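2022-07-30, Ludberg guesthouse, bathroom work

In late, short entry. Kendow unit on the bathroom round again, 7 rooms on the list, got through 2 before the shift wanted the corridor back. Ran the new towel routine from Ledmont. Arm speed left at 65 percent, same as last time, don't touch it til we've talked.

Room 313 the slow one. Staff used to do a bathroom start to finish, one person, own order. Now they get a handover list on the tablet and do what the unit leaves. Had a long talk over coffee, main gripe isn't the work, it's the waiting. They stand in the door with a cart. Nobody had planned for that, incl. me.

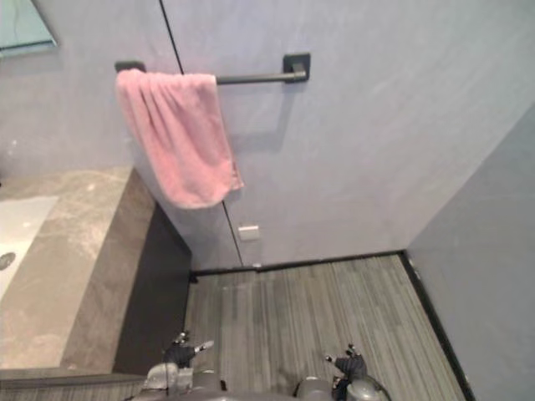

Handover rule needs rewriting before we go near the next floor. Currently it says "towel present = done" and housekeeping reads done as guest ready. Not the same thing at all. Pink one in here counts as present, it's on the bar, but the bottom edge is uneven and it's all over on the left half with most of the rod bare to the right. Anyone on the floor would straighten that without thinking. So either the rule gets a second state (present / dressed) or the list says outright that a person finishes towels. I lean second. Cheaper, and the staff asked for it, they'd rather own the last look than be sent back to fix stuff.

Yüksel sheet still has old job titles on it, "attendant" and "checker". Everybody is a bit of both now. Pay grade for checker is higher so this is not a small question, and not ours to settle, but we shoud stop printing the old sheet.

To do:
- second state or no, decide w/ Ledmont
- tablet to buzz when unit is clear of the room, no more standing in doors
- ask for the wait times broken out by room, not by floor
- October rota: who trains the night people?? still blank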